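Brastitz Party Planner: README

2 min read

Hello! I'm Branwen, and I keep this folder of files for anyone planning a big do at Brastitz (the hall, and the yard when it's dry).

## What's in it

- `tables.csv`: seating plans for 50, 165 and 200 guests
- `menus.csv`: Padine's buffet and sit-down menus
- `bands.csv`: who has played, how loud they were, and whether we'd have them back

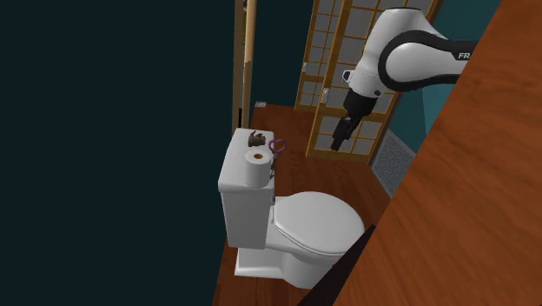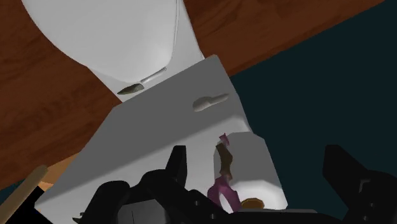
## Using it

Copy the plan nearest your numbers and muck about with it as you like! The 165 one has the long top table, so weddings tend to go for that. Blank cells mean I haven't asked yet. Lowri Mostyn checked the menus in October, but do ring Padine before you promise anyone a pudding.

## Still to do

Bar prices, and the coach times from Stillamville.

Contact: Branwen Rees, Brastitz | Back to top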